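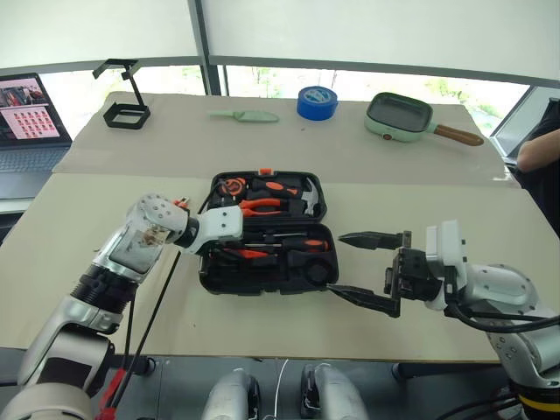 Declan Fairclough
Posted Aug 10, 2018
I'll believe it when it can manage a Friday rush, if I'm allowed to be the grump again! We packed 345 tool kits by hand at Rodville in one week in May, and half of what kept us going was the chat across the bench. Put two arms over the case and who do you natter to?

Vittoria Messina
Oh Declan, I do miss that bench too, but my wrists don't. I did 25 years of pressing hammers and pliers into moulded trays (you remember the old stiff ones, they fought you all the way) and by the end I couldn't open a jam jar. I'm on the checking side now and I go home with hands that work. It's quieter, I'll give you that.

Declan Fairclough
Fair enough about the wrists, and I'm glad for you, love. But checking is one job where there used to be four. What are the other three doing?

Vittoria Messina
Two moved over to returns, and one took the training and sets up the arms. She says it's harder than packing ever was, every tool lying at its own angle and the case needing to sit just so.

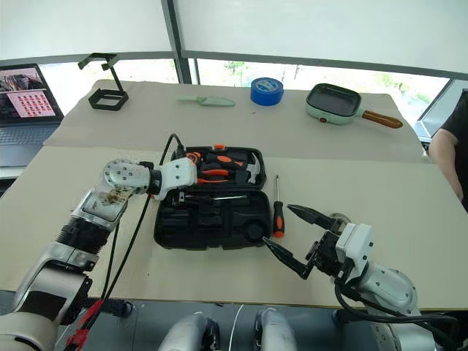 Pierina Vitale
Training is lovely if you get offered it. On our shift they asked the younger ones first, and I only got a place by going in and making a nuisance of myself. So please, anybody reading, go and ask! Take the sheet with the pay grades on it as well, mine was wrong.

Ottavio Longo
Same grade as packing at our place, for what it's worth, and we're still arguing about it. Pierina, could you send me that sheet?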